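Buying the arm is the small part
A conversation with Siamak Kordestani on planning equipment for a household robotics lab

When I asked Siamak Kordestani what he would buy first if he could begin again, he did not name a robot. He said, "A good chair, and then a year of somebody's time." He is responsible for equipment planning at Melbridge, where a small team teaches robot arms to do kitchen tasks, first in simulation and later in a real room. I met him in October, in the week when his budget for the next year had to be ready.

Kordestani came to this work from hospital purchasing. He thinks that the two fields are less different than people suppose. In a hospital, he told me, everybody looks at the price of the machine, and few people look at the price of the room, the service contract and the training. "It is the same with us. A researcher comes to me with a quotation for one arm. I ask him where it will stand, who will repair it and what it will be doing in the second year. Usually he goes away and comes back with a longer paper."

His own rule is to write down the tasks before the equipment. For the present project there are 17 tasks on the list, and most of them are dull ones: open a cabinet, close a drawer, turn a knob. Each task has one line which says what the arm must reach and how exact it has to be. Only when this list is signed does he ask for prices.

The first tasks are tried in the simulated kitchen. I asked him if this was mainly to save money.

"Partly, yes. But the saving is not where people look for it. The simulation is not free. We pay for computers, for licences, for the person who builds the cabinets and the handles so that they behave properly. In the first year it cost us more than the arm would have cost. What we received for this money is that we now know which arm to buy."

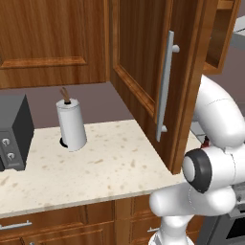

He gave me a case from last spring. The team had intended to order a shorter arm, which was cheaper and had a quick delivery. In the simulated kitchen it could open the lower drawers without difficulty, but with the upper doors it came to the end of its reach before the door was fully open. They moved the base in the model 5 times, and each new position helped one task and spoiled another. In the end they chose the longer arm. "If we had bought first, we would have discovered this with a screwdriver in the hand," he said.

The quotations came from two suppliers, Arabzadeh and Sudton. Kordestani did not wish to discuss the prices, but he was willing to explain how he compared them. Sudton had the lower price for the arm itself. Arabzadeh included the mounting plate, the first service visit and two days of training at the customer's place. He put everything into one table, for three years, and after this the difference was almost gone. He took the offer from Arabzadeh because spare parts could come within a week.

Ileana Mocanu, who runs the daily tests, joined us for the second half of the conversation. She has a different opinion about some of his savings. In her view the plan gives too little for grippers. "Siamak counts one gripper for one arm, and this looks logical on paper," she said. "But a drawer handle and a cupboard handle do not ask for the same fingers. I would like to have three sets and change them in the morning." Kordestani answered that he has put aside money for two sets, and that the third can wait until the summer. They have clearly had this discussion before.

Mocanu also asks that every task is run 200 times in simulation before it is tried on the real arm. She admitted that the number is a compromise. She had wanted 300, but the computer time was then too expensive, and the last hundred runs did not often show something new.

The real kitchen will be built at Endness, in a ground floor room which the team has rented for three years. The floor must be made level and the electricity must be changed, and neither of these was in the first version of the budget. Kordestani now keeps a separate line for the building work. He advises other small teams to do the same, and to ask the landlord early about drilling in the floor. His own landlord needed seven weeks to reply.

I asked finally what he would remove if the budget was cut. Mocanu looked at him with some interest. He thought for a moment and said that he would delay the second computer, and keep the training days.

"And the grippers?" she asked.

"Two sets," he said.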